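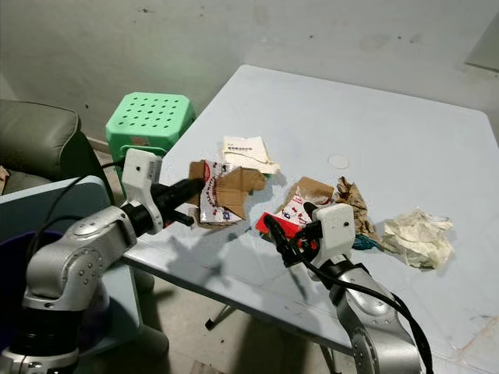 1. Unpacking table and packaging

Table – corners rounded, no chips found on the walk round. OK.
Torn cardboard and paper left across the middle. Not OK. Needs to be flattened and in the recycling before anyone sits down to work there.
Check torn cartons for staples and stray tape before they go in the bin. Ran a hand round the flaps, no staples. Bit of tape, pulled it off.
Printed panels and any paper with Chinese text – keep until Dzifa has checked it for warnings or age limits, then chuck. We binned a leaflet in December that we needed later.
Gap between table and wall – look behind for dropped bits. Done, one scrap of card.
Box cutter – back in the drawer, blade in. Done.

Comment: paper is a slip hazard once it gets on the floor. Same comment as last time. Can we please break boxes down as they're opened, not at the end.

Status: ACTION, today.

2. Site details (should of gone first, sorry)

Site: Velbridge, rear lounge and unpacking area
Date: August 2025
Checked by: Kane Ellery
Follow up: Dzifa Sarpong
Sheet no: 373

3. Sofa and soft stuff

Leather – creased, no splits I could find. OK.
Frame and feet – rocked it, no wobble. OK.
Towels and cloths off the seat. Not OK. Either the wash or the cupboard, not the arm of the sofa.
Under the cushions – checked for pins, coins, small parts. Clear.
Leads and cables not across anywhere people walk. Keep an eye on it.

Comment: leather gets wiped with the Goel cleaner only. The Brorar spray leaves it slippery. Brorar bottle still in the cupboard, please move it to the bathroom shelf so it dosn't get used by mistake.

Status: minor.

4. Stools and rubbish
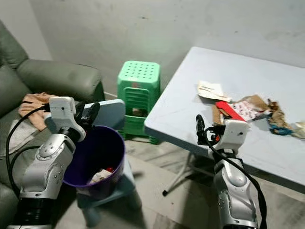
Item 4 – purple bucket on the blue stool, green stools stacked behind.

Bucket has rubbish in it, white crumpled stuff and something small and red. Empty it. Check the red bit first in case it's a part of something.
Bucket lives on the floor, not on a stool. Gets knocked otherwise. And stools are for sitting on.
Green stools stacked against the wall – fine. Keep the stack low enough for a kid not to pull it over.
Something brownish in the gap between the legs of the stack. Fish it out and see what it is.
Stool legs – press down hard on each one, look for white stress lines in the plastic. Did the blue one and the top green one. Rest still to do.
Square holes in the seat – wipe out, crumbs get stuck.

Comment: no weight rating marked on the blue stool that I could find. Until we know, don't stand on it. Use the Giteo step for anything up high, that one's under the sink.

Status: ACTION, part done.

5. Floor and walkways

Clear path, door to table – needs to be 800 mm at the tightest. Measured it, OK.
Floor – swept near the table, not near the sofa yet.
Wall behind table – plain, scuffed and scratched in places, no loose fittings. OK.

6. Score

Last check 98, this one 96. Lost the points on cardboard and the bucket. Easy ones to get back.

7. To do

Cardboard flattened and out – Kane
Leaflets and printed panels looked over – Dzifa
Bucket emptied, on the floor – Kane
Towel and cloth off the sofa – whoever's passing
Finish the stool legs – Kane
Find out weight rating, blue stool – Dzifa

Dzifa – initial each line when it's done and leave the sheet on the clipboard by the door. Don't take it home again pls.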